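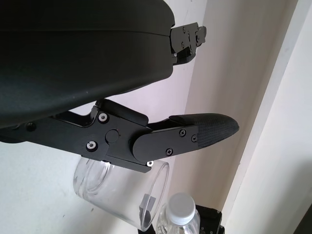
4. Setting up and cleaning your white table

I like a plain white top (mine goes right up against a plain wall), but it does show everything, so I do this part before anything gets put on it!

1. Pull the table out and tighten the leg bolts by hand. Save the wrench for the end.
2. Set it on the floor where it's going to live and push down on each corner. If it rocks, turn the foot under that corner a little at a time.
3. Wipe the top with a damp cloth and a drop of dish soap, then dry it.
4. Go after gray scuffs with a soft eraser pad, small circles, very light pressure.
5. Set out your glass. I go for a short, clear tumbler with a thick base.
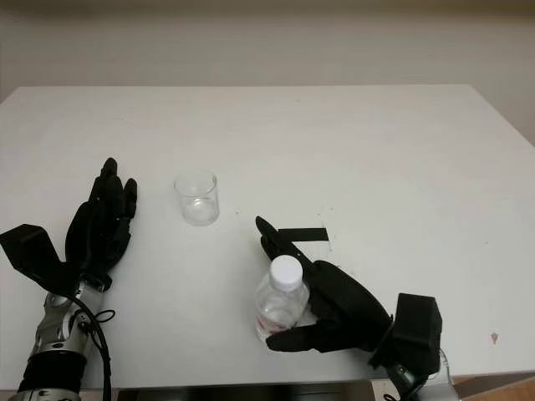

One reader asked whether 2,000 grit sandpaper would be okay on stubborn specks, if you kept it wet and went slowly. I'd say no, please don't! It leaves a shiny patch on a matte top, and I've never gotten one to blend back in.

Caution: the Garkton top is rated for 200 pounds, spread out. Don't sit on the edge.

Note: spare feet are in the small bag with the wrench.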